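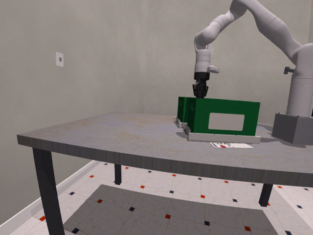 2019年5月6日(月)くもり、夕方少し雨

10連休の最後の日です。朝は七時に目が覚めました。もう一度寝ようとしましたが、昨日の夜に流しておいたバッチのことが気になって、布団の中でスマートフォンからサーバーに入りました。小さい画面でログを読むのは目に悪いと母によく言われます。バッチは朝の四時すぎに終わっていました。途中で止まっていなかったので、まずそれに安心して、それからお茶を作りました。

結果は、200回の試行のうち失敗が62回でした。連休の前は半分近くが失敗でしたから、良くなったと言えると思います。しかし、明日ギータさん(Geetha Poojary)に見せる数字としては、まだ恥ずかしいです。彼女は怒りませんが、「この62回は、同じ62回ですか、違う62回ですか」という聞き方をします。つまり、原因ごとに分けなさい、という意味です。初めて聞いたときは日本語の問題かと思って三回聞き返しました。今日はその質問をされる前に、自分で分けることにしました。

朝ごはんのあと、失敗した試行のログを一つずつ開きました。自動で分類するスクリプトも書いてありますが、エラーの名前だけを見て分けるので、あまり信用できません。たとえば「経路が見つからない」というエラーは、本当に道がない場合と、時間切れの場合と、最初の姿勢がもう衝突している場合に、全部同じ名前で出ます。これはEndenの昔からの癖です。Endenは私たちHivenの動作計画のライブラリで、私が入社したときにはもうありました。直したい人は多いのですが、エラーの名前を変えると他のチームの道具が壊れるので、みんな遠慮しています。

分けてみて、いちばん大きい山は23回ありました。全部が、瓶の首をつかんだ後、上に持ち上げる動きの最初で止まっています。計画が始まる姿勢で「衝突している」と判定されていました。何と何が衝突しているのかを出力させてみたら、指と瓶でした。つかんでいるのですから、指と瓶が触っているのは当然です。

つかんだ物は、計画の世界の中で「手の一部」として付け直します。付け直したら、指との接触は許す、という表に書き込みます。この二つの処理の順番が問題でした。付け直す処理は別のスレッドで動いていて、表に書き込む処理のほうが先に終わることがあります。そのとき表には、まだ存在しない名前が書かれます。Endenはそれを黙って捨てます。エラーも警告も出ません。そのあとで瓶が手に付いて、許可がないまま計画が始まります。

毎回起きるなら、すぐに見つかったはずです。ノートパソコンで一回ずつ動かしているときは、一度も見たことがありませんでした。サーバーで並列に流すと機械が忙しくなって、順番が入れかわるのだと思います。「思います」と書いたのは、まだ証明していないからです。わざと待ち時間を入れて順番を逆にしたら、五回やって五回とも同じ失敗になりました。これはかなり強い証拠ですが、元の23回が全部これだと言うためには、時刻の記録が必要です。ログの時刻は秒までしかありません。明日、ミリ秒まで出すようにします。

午前中はここまででした。少しうれしくなって、洗濯をしました。ベランダから見ると、隣の駐車場の車が全部戻っていました。連休が終わるのだなと思いました。

昼は冷凍のうどんを食べました。卵を入れるつもりでしたが、卵がありませんでした。

午後は二番目の山を見ました。手首がケースの中へまっすぐ下りる動きです。ここは直線で下ろしたいので、途中の点をたくさん作って、一つずつ逆運動学を解いて、つないでいます。ところが、奥の区画では、ときどき途中で解が別の枝に飛びます。手先の位置は一センチも変わらないのに、手首の関節だけが半回転近く回ろうとします。安全の検査がそれを見つけて止めるので、壊れることはありません。シミュレーションですから壊れても困りませんが、同じコードを本物の腕でも使う予定なので、困るつもりで見ています。

前の解を次の点の初期値に使えば飛ばないはずだ、と私はずっと信じていました。コードを読み直したら、確かに使っています。でも、解けなかったときに、ランダムな初期値でもう一度試すという親切な処理が入っていました。この親切が犯人でした。普通の移動では役に立つ処理ですが、直線で下りるときには、解けなかったら「解けない」と正直に言ってほしいです。誰が書いたのか履歴を調べたら、去年の10月の私でした。コメントに「これで安心」と書いてありました。こういうときに使う日本語で「穴があったら入りたい」という表現を知っていますが、今日初めて本当の意味が分かった気がします。

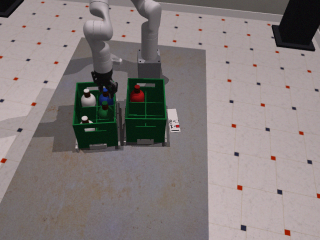 それで、直線の区間だけはランダムな再試行を切って、その代わりに、下り始める前の姿勢を何種類か用意して、最後まで解ける姿勢を選ぶようにしました。計算の時間は増えます。一つの瓶について、最悪の場合は二秒近く余分にかかります。急ぐ必要がない実験なので、今はこれでいいことにします。手首の向きは、瓶の首を中心にして回しても、つかむことに変わりがありません。丸いものをつかむときは、この自由が一つ余っているので助かります。四角いものだったら、もっと苦しいと思います。

指を開く幅にも、同じ午後に手を入れました。瓶の上で全部開いてから下りると、仕切りやケースの壁に指が近づきすぎます。狭く開くと、今度は蓋に当たる心配があります。今まで一つの定数で書いてありましたが、区画の場所と、隣に瓶があるかどうかで変えるようにしました。隣が空いている側には、少し大きく開いてもいいからです。隣が空いているかどうかは認識の結果から来るので、計画が認識に頼る部分がまた一つ増えました。設計としてはあまり好きではありません。

認識のほうは、バラクリシュナンさん(Balakrishnan Bhat)の担当です。連休中なので連絡しないつもりでしたが、三時ごろ、彼のほうからチャットが来ました。やはり彼も暇だったようです。緑の瓶の検出が弱いという話でした。緑のケースに緑の瓶が入っていると、瓶の肩と壁の境目が消えて、瓶の中心が壁のほうへずれて出るそうです。蓋の部分だけで中心を決めればいいのでは、と私が書いたら、手が上にあるときは蓋が隠れる、と返事が来ました。確かにそうです。では手が来る前に一度見て、その値を覚えておけばどうですか、と書きました。彼は、手が隣の瓶に触って少し動かしたらどうするのか、と書きました。

しばらく返事ができませんでした。この議論は前にもしたことがあります。見た値を信じるか、覚えている値を信じるか。彼は見る人で、私は動かす人なので、いつも反対側に立ちます。結局、覚えた値を使うが、一つ動かすたびに手を引いて、ケース全体を見直す、という案になりました。遅くなりますが、二人とも我慢できる案です。引いた位置は、腕がケースの上をなるべく隠さない姿勢を選ばなければなりません。それを選ぶのは私の仕事になりました。チャットの最後に、彼は娘さんが描いた象の絵を送ってくれました。足が五本ありましたが、一本は鼻かもしれません。

三番目の山は、時間切れです。これは数は多いですが、中身はあまり面白くありません。腕の前の部分を一つのケースの上からもう一つのケースの上へ移すだけなのに、計画器が遠回りの道を探して時間を使います。肩から大きく回るような道も出てきます。見ていると、なぜそんなに苦労するのかと言いたくなります。中間の姿勢を一つ決めて、必ずそこを通るようにすれば、ほとんど解決すると思います。ギータさんは「中間の姿勢を手で決めるのは負けです」と言う人なので、どう説明しようか考えています。さっきの、見直すための姿勢をそのまま中間の姿勢にすれば、負けではなくて、必要な観測だと言えるかもしれません。少しずるいですが、嘘ではありません。

速度の計画も気になっています。持ち上げた直後に加速が大きいと、瓶が指の中で傾きます。傾いたまま隣のケースに入れようとすると、仕切りの上に瓶の底が乗ります。Skalteoの画面で見ると、瓶が一瞬だけ仕切りの上に立って、それから倒れることがあります。先週はそれを見て少し笑ってしまいましたが、ログの上ではただの「配置失敗」です。Skalteoの摩擦の値は、私たちが推測で入れたものです。だから、傾きの角度がどれくらい本当なのか、私には分かりません。加速度の上限を下げると傾きは減りました。しかし、間違った摩擦に合わせて制御を調整しているだけかもしれない、という不安が残ります。本物の瓶で一度測らせてもらえないか、Belkadiの担当の人にメールの下書きを書きました。敬語に自信がないので、送るのは明日、誰かに読んでもらってからにします。「測らせていただけますでしょうか」は、「ます」と「でしょう」が二つあって丁寧すぎるのか、これで正しいのか、辞書を見ても決められませんでした。

夕方、洗濯物を入れるのを忘れていて、少し雨にぬれました。靴下だけもう一度部屋の中に干しました。

そのあとスーパーへ行って、卵と玉ねぎと牛乳を買いました。飲み物の売り場の前で、店員さんが瓶をケースから棚に移していました。片手で二本ずつ、首のところを指の間にはさんで、手元を見ないで別のお客さんと話しながらです。私は玉ねぎを持ったまま、しばらく見てしまいました。たぶん変な客だと思われました。瓶がケースの壁に何度も当たって、かちかち音がしていました。衝突の検査をしているのが恥ずかしくなるくらい、平気で当てています。当たってもいい衝突と、当たってはいけない衝突があるのだと思います。私の計画器では、今のところ、どちらも同じ「衝突」です。指が壁に軽く触ることを許したら、狭い区画の問題はずいぶん簡単になるはずです。でもそれには力の制御が必要で、今の予定のどこにも入っていません。ノートの後ろのページに一行だけ書いておきました。

夜ごはんは卵と玉ねぎのカレーです。玉ねぎを炒めながら、順番の問題の直し方を考えました。書き込む前に、瓶が手に付いたという返事を待つのがいちばん簡単です。ただし返事が来なかったときにどうするかを決めないと、今度は永遠に待つ試行が出てきます。待つ時間に上限を付けて、過ぎたら新しい名前のエラーを出すことにしました。新しいエラーなら、古い名前に頼っている人たちの道具は壊れません。それから、存在しない名前が表に書かれたときに、せめて警告を出す変更も作りました。こちらはEndenの本体の変更なので、レビューに時間がかかるでしょう。説明文を日本語と英語の両方で書きました。日本語のほうが二倍の時間がかかりました。「黙って捨てる」と書いたら少し責めているように見えたので、「通知なく無視される」に直しました。

九時半に、修正を入れたバッチをもう一度サーバーに流しました。条件は昨日と同じ、乱数の種も同じです。手首の修正と、順番の修正の両方を入れてしまったので、良くなってもどちらのおかげか分からない、と流した後で気がつきました。止めて、順番の修正だけにして、もう一度流しました。手首のほうは明日の昼に流します。

窓を開けると、雨の音がもうしません。明日は燃えるごみの日です。ログのミリ秒、メールの敬語、見直しの姿勢。忘れないように紙に書いて、かばんのポケットに入れました。社員証がまだ見つかりません。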